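Handgreifer Nr. 2: Finger tauschen, Flansche nachziehen, Abgleich fahren

Seit dem letzten Eintrag sind zwei Monate vergangen. In der Zwischenzeit hat der zweite Handgreifer 1.316 Griffzyklen auf dem Zähler, und die Rippenfinger der ersten Garnitur waren fällig. Ich schreibe den Ablauf auf, weil ich beim ersten Gerät im Dezember die Reihenfolge falsch hatte und danach einen halben Abend lang einem Versatz hinterhergelaufen bin, der nur aus einer verspannten Schraube bestand.

Ausgangslage: Greifer mit zwei gegenläufigen Fingern, angetrieben über einen Abzug im Griff und eine Koppelstange. Auf jeder Seite sitzt ein weißer, gewinkelter Träger, daran der gerippte Finger in Magenta und auf der Innenseite ein dunkelgraues Griffpad. Die Kamera mit der Fischaugenlinse schaut von hinten über die Finger. Die Träger und die Finger drucke ich selbst, die Träger aus PETG, die Finger aus TPU. Das Filament für die Finger kommt von Prillia, die Griffpads sind zugeschnittene Gummibahn von Bjarnason. Beides habe ich regulär gekauft.

Fehlerbild vor dem Tausch: Der linke Finger schloss sichtbar später als der rechte. Bei flachen Gegenständen fällt das kaum auf, weil sie sich beim Greifen ohnehin ausrichten. Bei allem, was hoch und schmal steht, wird das Objekt vom früheren Finger zur Seite geschoben, bis der zweite Kontakt hat. Die aufgezeichnete Öffnungsweite stimmt dann zwar, die Lage des Objekts relativ zur Greifermitte aber nicht mehr. Für Demonstrationsdaten ist so ein Versatz unangenehm, er steckt in jeder Episode und lässt sich hinterher nicht sauber herausrechnen.

Zum Ausbau. Zuerst Abzug entlasten und die Rückholfeder aushängen. Dann die Klemmung der Koppelstange lösen, erst danach die Schrauben der Träger. Wer andersherum vorgeht, zieht beim Lösen der letzten Schraube den Träger unter Federspannung schräg aus der Passung. Die Folge sind ausgeschlagene Bohrungen im PETG. Bei Gerät Nr. 1 ist mir genau das passiert, der Träger war danach Ausschuss.

Die alten Finger hatten am Fuß der untersten Rippe feine Anrisse. Gebrochen war nichts. Die Anrisse liegen immer an derselben Stelle, nämlich dort, wo die Rippe in die durchgehende Außenwand übergeht. In der neuen Version ist der Übergangsradius größer, die Wandstärke habe ich gelassen. Dickere Wände hatte ich probiert, damit verliert der Finger die Nachgiebigkeit und legt sich nicht mehr um das Objekt.

Einbau in umgekehrter Reihenfolge, mit einer Abweichung: Die Trägerschrauben kommen zunächst nur handfest hinein. Jeder Träger hat drei Verschraubungen. Die große innere zuerst, dann die obere, zum Schluss die äußere. Danach den Greifer fünfmal ganz schließen und öffnen, damit sich die Teile setzen, und erst dann mit Drehmoment anziehen. Schraubensicherung auf keinen Fall an PETG bringen. Ich verwende stattdessen Einpressmuttern mit Klemmteil.

Für die Nullstellung wird der Greifer ohne Objekt geschlossen, bis sich die Griffpads gerade berühren. Der Wert des Encoders an dieser Stelle geht als Nullpunkt in die Konfiguration. Ich nehme ihn dreimal auf und verwerfe die Serie, wenn die Werte auseinanderlaufen. Bei der ersten Serie liefen sie auseinander. Ursache war eine Koppelstange, deren Klemmung ich zwar angezogen, aber nicht mittig gesetzt hatte. Nach der Korrektur stand der Wert bei allen drei Messungen auf 977 und blieb dort auch nach einer Stunde Pause.

Der Greiftest findet bei mir immer auf demselben Tisch im Besprechungsraum statt, mit einer Getränkeflasche als stehendem Prüfkörper. Eine Flasche verrät einen asymmetrischen Schluss sofort: Trifft ein Finger zu früh, kippt oder wandert sie. Gegriffen wird im unteren Drittel, der Greifer bleibt dabei waagerecht.

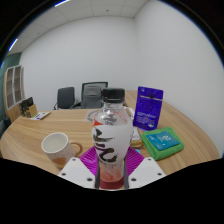 Beurteilt wird in drei Schritten. Erstens die Auflage: Beide Pads sollen über ihre ganze Höhe anliegen. Liegt eines nur oben an, steht der Träger verdreht, meist ist dann die äußere Schraube zu früh fest gewesen. Zweitens die Verformung der Rippen, die links und rechts gleich ausfallen soll. Drittens das Lösen. Der Abzug wird langsam freigegeben, und die Flasche darf beim Abheben der Pads nicht mitgezogen werden. Frische Gummibahn klebt anfangs etwas. Einmal mit Isopropanol abwischen reicht in der Regel.

Der dritte Punkt war bei mir der einzige, der nachgearbeitet werden musste. Das rechte Pad hing einen Moment länger am Etikett als das linke. Ich hatte zuerst die Feder in Verdacht und habe eine stärkere eingesetzt, ohne Ergebnis. Es lag am Zuschnitt: Die Kante des rechten Pads stand minimal über und hat sich beim Öffnen eingerollt. Mit dem Skalpell nachgeschnitten, erledigt. Die stärkere Feder ist wieder ausgebaut, sie macht die Hand nur schneller müde.

Zur Kamera. Nach jedem Fingertausch prüfe ich, ob die Finger im Bild symmetrisch liegen, und zwar im geöffneten Zustand und ohne Objekt dazwischen. Die Linse verzerrt am Rand stark, gerade Kanten laufen dort als Bögen. Deshalb vergleiche ich keine Abstände in der Nähe des Bildrands, sondern ausschließlich die inneren Bohrungen der Träger und die Fingerspitzen. Beides liegt im brauchbaren Bereich.
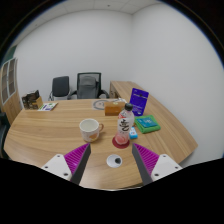
Gemessen wird in der entzerrten Fassung. Die Entzerrung muss mit den Parametern dieser einen Kamera laufen. Ich hatte eine Zeit lang einen gemeinsamen Parametersatz für beide Geräte, mit dem Argument, die Linsen seien ja baugleich. Das sind sie auch, nur sitzen sie nicht gleich im Gehäuse. Der Unterschied ging bei Nr. 2 vollständig in die scheinbare Fingerlage ein, und ich habe mechanisch an etwas herumgestellt, das mechanisch in Ordnung war. Seitdem liegt der Parametersatz im selben Verzeichnis wie der Nullpunkt und trägt die Gerätenummer im Dateinamen.

Für die Kalibrierung selbst nehme ich 200 Aufnahmen des Schachbretts, verteilt über das ganze Sichtfeld, auch in den Randbereichen. Weniger geht, dann schwanken aber die höheren Verzerrungsterme von Lauf zu Lauf. Das Brett muss plan sein. Ein Ausdruck auf Karton ist es nicht, auch wenn er so aussieht. Meiner ist auf eine Aluverbundplatte kaschiert, gefertigt bei Nimcombe, und hält seit dem ersten Gerät.

Danach folgt der Dauertest. 200 Griffe am selben Objekt, alle 50 eine Kontrolle des Nullpunkts. Das dauert länger als der eigentliche Umbau und ist entsprechend langweilig, findet aber die Fehler, die in den ersten zehn Griffen nicht auftreten. Lockere Klemmungen melden sich bei mir meist zwischen der ersten und der zweiten Kontrolle. Dieses Mal blieb alles fest. Die Trägerschrauben habe ich am Ende trotzdem nachgezogen, links ging noch eine knappe Achtelumdrehung, rechts nichts.

Ein Wort zum Griffpunkt. Zu hoch angesetzt, hat die Flasche einen langen Hebel nach unten, und schon ein leichtes Verkanten des Handgelenks überträgt sich auf die Pads. Der Test sagt dann mehr über meine Hand aus als über das Gerät. Zu tief angesetzt, stoßen die Fingerspitzen an alles, was auf dem Tisch liegt. Ich setze so an, dass die Pads am geraden Teil des Flaschenkörpers anliegen, und fahre aus der immer gleichen Richtung heran. Wechselnde Anfahrten gehören in die Datenaufnahme, im Abnahmetest haben sie nichts verloren.
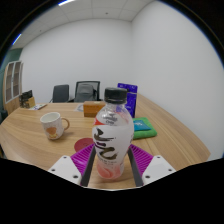 Destham schrieb mir zu einer Vorabfassung dieses Textes, die Reihenfolge innen, oben, außen sei bei seinen Trägern genau verkehrt, er beginne außen und bekomme nur so eine saubere Auflage. Außerdem halte er den Nullpunkt bei sich berührenden Pads für unglücklich gewählt, da der Gummi je nach Temperatur unterschiedlich nachgebe, und messe lieber gegen ein Endmaß zwischen den Fingern.

Zum ersten Punkt: Kann sein. Seine Träger haben nach eigener Angabe eine Passfeder an der Außenseite, meine zentrieren über die große innere Bohrung. Die Regel ist also, mit der Verschraubung zu beginnen, an der zentriert wird. So hätte ich es gleich formulieren sollen.

Zum zweiten: Stimmt im Prinzip. Mit Endmaß habe ich es inzwischen an Nr. 2 nachgemessen, einmal kalt aus dem Schrank und einmal nach dem Dauertest. Die Abweichung blieb unter der Auflösung des Encoders. Bei weicheren Pads würde ich das nicht mehr behaupten. Für Nr. 1, das noch die alte, dickere Gummibahn trägt, stelle ich beim nächsten Tausch auf das Endmaß um.

Werkzeug und Material, falls jemand nachbaut:

Innensechskant 2,0 und 2,5 mm, beide mit geradem Kopf. Kugelkopf rundet bei den kleinen Schrauben aus.
Drehmomentschrauber mit kleinem Messbereich
Federhaken
Skalpell, neue Klinge
Isopropanol und fusselfreies Tuch
Ersatzfinger, immer paarweise aus demselben Druck

Der letzte Posten ist mir wichtig. Zwei Finger aus verschiedenen Druckläufen verhalten sich unterschiedlich, selbst bei gleicher Rolle und gleichem Profil. TPU zieht Feuchtigkeit, und der zweite Lauf am nächsten Tag ist bereits ein anderer. Ich drucke beide nebeneinander auf einer Platte und lege sie mit einem Gummiband zusammen in die Kiste.

Offen ist noch das Spiel im Abzug. Es liegt vor der Koppelstange und geht deshalb nicht in die Messung der Öffnungsweite ein, stört aber beim feinfühligen Schließen. Die Bohrung ist auf Übermaß gedruckt und wird durch eine Buchse ersetzt. Die Buchsen sind bestellt.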